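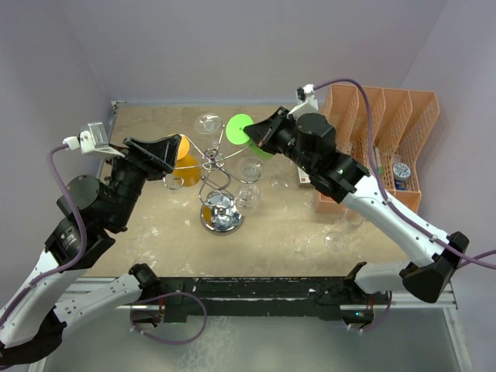 Operator FAQ: Two-Arm Demonstration Recording
Ilerero teleoperation cell, Dirville site
Last revised 21 August 2024

Please read this page before your first session. Booking and badge questions go to Rhea Layug. Everything else goes to the shift lead.

What counts as one demonstration?

One demonstration runs from both arms at their start pose to both arms back at that pose, with the task finished in between. Reaching, correcting and regrasping all belong to it. Setting up the table for the next run does not, and should happen with recording off.

How long can a demonstration be?

The limit is 75 seconds. The recorder stops by itself at that point and marks the file as overlong. Overlong files are kept but are not used for training unless Annick Petrenko clears them.

Do I move the arms directly or through the leader handles?

Through the leader handles for all tabletop tasks. Hand guiding, where you hold the arm itself, is used only to teach fixed poses such as the start pose. A hand on the arm shows up in the camera views, and the policy will learn from it.

Which arm should go first?

Whichever is closer to the object. Do not switch your preference halfway through a set. If the task card names an arm, follow the card.

The glassware is hard to see in the camera views. Should I use something else?

No. Clear glasses are in the task set on purpose. Use the wrist views for the final approach, and come in slowly enough that the gripper tip and the rim are both visible before you close. If you lose sight of the rim, back off and approach again.

How hard can I grip a glass?

Close until the glass stops moving in the fingers, then stop. The handles give no force feedback, so watch the current reading on the operator screen. Amber means ease off. Red ends the run.

How should I approach a wire rack?

From the open side, with the fingers in line with the arm of the rack you are working on. Most snags happen on the way out – open the gripper fully and retreat along the same path. Do not pull sideways to free a finger. Pause, release the handle and call the shift lead.

Can both grippers work on the rack at the same time?

Yes, if the wrists stay apart. The collision check covers the arms and the tabletop. It does not know where the cables are, and it does not know about the rack or anything else you put on the table. Leave slack at the wrist and avoid turning it more than half a turn in one direction.

I dropped something. Do I delete the run?

Keep it if you can pick the object up and finish within the limit. Press the note key once the run has ended and choose "recovered." Recoveries are useful. If the object leaves the table or breaks, press stop, choose "failed" and clear the table before starting again.

Should I put objects in the same place every time?

No. Move them between runs, within the area given on the task card. Turn the rack as well. The layouts in the Paterent set were too regular, and the resulting policy missed anything that sat outside the usual spots.

Do objects that are not part of the task have to come off the table?

Only if the card says "clear table." Otherwise they may stay, as long as they do not block the path of either arm. Do not move them during a run.

How many demonstrations does a task need?

It depends on the task. The first rack set closed at 1197 recorded runs, of which 1068 passed review. The target for a new task is printed on its card.

Who reviews the files?

Fatos Delić and Francine Cloutier. A file is rejected for dropped camera data, a wrong task label, hands in view, or a pause of more than 3 seconds with no arm motion. Rejected files are listed on your operator page with a reason code.

Can I replay my own run on the arms?

Not with glass on the table. Replay repeats the joint positions and does not look at the objects. Ask for a replay slot and use the plastic set.

What do I do if an arm lags behind the handle?

Stop, end the run as "failed" and restart the leader link from the operator screen. If the lag comes back, write down the time and tell Shewit Abera. Do not keep recording – the video and the joint data will no longer match.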